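4 Comparing grippers in the simulated kitchen

This section covers the set-up of a side-by-side gripper comparison in the Amis simulator. It assumes that the arm model has been loaded and that the controller link has passed the check in section 3. For comparisons on a physical arm, go to section 6.

4.1 Before you start

You need:
Amis with the kitchen pack installed
one arm profile, used for every gripper in the comparison
two or more gripper profiles (Drevov and Iyer profiles are supplied)
a saved task file

Note: Gripper profiles made with the July release load without an error but have no friction table. Open each one in the profile editor and save it again before use.

4.2 Loading the grippers

1. Open the Compare panel and select New comparison.
2. Under Arm, choose the arm profile. The field locks once the first gripper has been added.
3. Select Add gripper and choose the first profile.
4. Check the tool centre point. It should lie midway between the finger pads with the gripper closed. If it does not, enter the offset by hand.
5. Repeat steps 3 and 4 for each gripper.
6. Set the controller rate to 1000 Hz for all entries. A mixed comparison will run, but the force traces cannot be overlaid.

Caution: Do not copy the tool centre point from one gripper to another, even where the two bodies are the same length. Pad thickness is measured separately.

4.3 Choosing the task

The utensil task is the default. The arm holds a long-handled utensil and works it in a saucepan on the stove. It loads the grip off-centre, and slip in the pads shows up sooner than it does in a plain pick-and-place task.

1. Under Task, select Utensil in pan.
2. Set the grasp point as a distance along the handle, measured from the free end. Use the same value for each gripper.
3. Set the closing force limit. The supplied task file uses 36 N.
4. Leave Random start pose off for the first batch.
5. Select Preview. The arm moves to the start pose and stops. 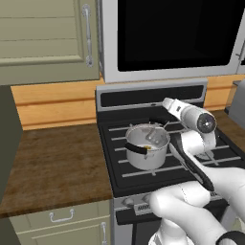 6. Turn the preview camera and check the clearance between the wrist and the nearest fixed surfaces. Wide gripper bodies may need a different elbow position.
7. If the clearance marker is amber, raise the wrist in small steps until it clears. Save the pose under a new name.
8. Select Accept pose.

Note: The collision mesh for the cooktop grates is simplified. Contacts closer than the mesh tolerance are reported as touching. Treat a single touch report with no rise in force as noise.

4.4 Running the batch

1. Set the number of runs per gripper. Fewer than 227 runs is not enough to separate the two supplied profiles on slip.
2. Select a results folder. Existing files of the same name are overwritten without a prompt.
3. Select Start. Grippers are run in the order in which they were added.
4. Do not change the physics step while a batch is open. The change is applied at the next run and is not written to the log.

A full batch takes about 580 minutes on the Gitell reference workstation with rendering on. With rendering off it is a good deal shorter, but no camera frames are saved and the comparison in 4.6 is not available.

4.5 Reading the results

The results table has one row for each gripper. The columns that matter for this task are:

Slip: movement of the handle through the pads, in millimetres, taken from first closure to end of run.
Twist: rotation of the handle about the closing axis. A high value with low slip usually points to narrow pads.
Peak force: highest closing force in the run. If this sits at the limit in most runs, raise the limit and repeat the batch.
Aborts: runs stopped by the controller. Open the log for each one – the table does not give the cause.

Compare medians first. The mean for slip is pulled upwards by dropped utensils, which are logged at the full length of the handle.

4.6 Comparing camera positions

1. Open a finished batch and select Cameras.
2. Choose two views, one fixed and one on the wrist.
3. Step through the same run in both views and mark the point at which the pads are hidden.
4. Export the marks with the results table.

Wrist views lose the tip of a long utensil when the handle is held near its free end. Move the grasp point or use the fixed view for tip tracking.

Section checked by Gönül Kurtuluş and Mohandas Bangera, Thu 27 February. Corrections to the task file are listed in appendix B.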